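Opinion > Family > Toys

Toy Libraries Should Charge Late Fees

By Berenice Bañuelos

Our toy library dropped its late fees in January. The reasoning was that fees keep poorer families away, and that public libraries have been getting rid of them for years. I voted for the change. I now think it was a mistake, at least for toys.

A book that comes back late is usually a small problem. The library often has a second copy, or one on order from the next town. A toy library has one of almost everything. We have 135 members and one marble run. When it stays in someone's living room for an extra month, that is a month when every other child on the list goes without it, and children's interest in a marble run does not last forever.
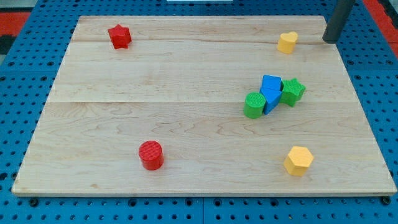
The old fee was $2 a week. It was never meant to raise money and it didn't raise much. What it did was give people a date that meant something. Before January we had three or four items overdue at any time. Last Tuesday we had 15, and two of those families have stopped answering email.

Valentin Husar, who argued for the change, says the fair comparison is with the families who joined once the fees were gone. He has a point. We did gain members, and several of them told us that an unpaid fee had kept them away. But new members are also the ones at the back of the waiting list. They joined for the train set and they haven't seen it yet.

I would bring the fee back with two changes. The first week late should be free, because kids get sick and cars break down. After that, anyone who can't pay should be able to work it off with an hour on the cleaning table, where we are always short of hands. Parts go missing, too, and I'd sooner have a parent help sort a box than write a check for it.

The other idea going around is to limit each family to one toy at a time. I don't like it. It punishes the people who return things on schedule, and a family with three kids can't get by on one puzzle.

We vote again at the spring meeting.

Related
Why I Stopped Buying Birthday Presents
Who Pays for the Playground at Briren?
Letters: Secondhand Car Seats
The Case for a Shorter School Supply List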